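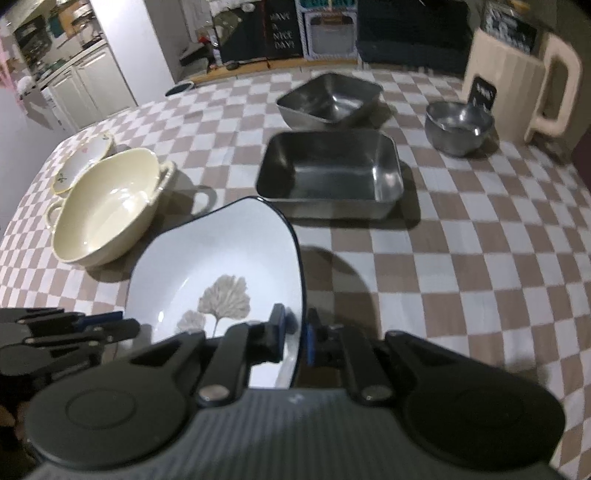

Sharing a Table: Bowls, Plates and Pans for the Common Kitchen
Project report by Thenmozhi Alva and Samer Ghanem

1. What we set out to do

The common kitchen at Horer has one long cupboard for all its crockery. We wanted to find out which pieces people reach for when they lay a table together, and whether the cupboard could be arranged to suit. We started in October with a short questionnaire. Of the 99 forms we handed out, 86 came back.

2. The pieces

We chose ceramic and stainless steel because the cupboard holds both. The steel pieces are a rectangular pan with straight sides, a square bowl and a round bowl with a rolled rim. Among the ceramics are a white bowl with a thin dark blue rim and grey ginkgo leaves printed inside, a cream bowl with two loop handles, and a small oval plate with flowers and a gold-trimmed scalloped rim. Everything was set out on the checked tablecloth.

3. Handles and rims

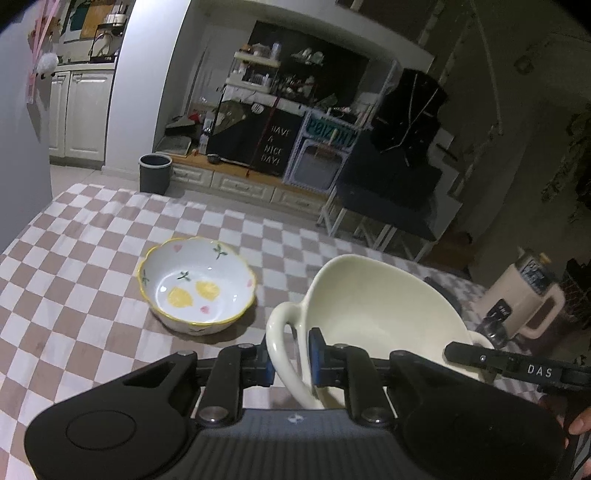

Page last changed: 2018-03-04

The cream bowl was the one people argued over. Its loop handles are thick and give a good hold, but they take up width on a shelf and we could not nest it inside anything. The bowl with the yellow scalloped rim, painted inside with lemons, green sprigs and pink hearts, has no such problem. Several people on the forms asked for patterned bowls to be kept at the front, as they are easier to tell apart.

4. Arrangement

We tried four layouts over three weeks. In the one we kept, steel goes on the bottom shelf and ceramics at chest height, with handled pieces at the ends. Small plates stand in a rack bought in Camutville. Laying the table took roughly half as long as before, though we only timed it with our own group.

5. Still to do

The rack is too narrow for oval plates and needs replacing. Samer is drawing a wider one, and the shelf labels have yet to be printed.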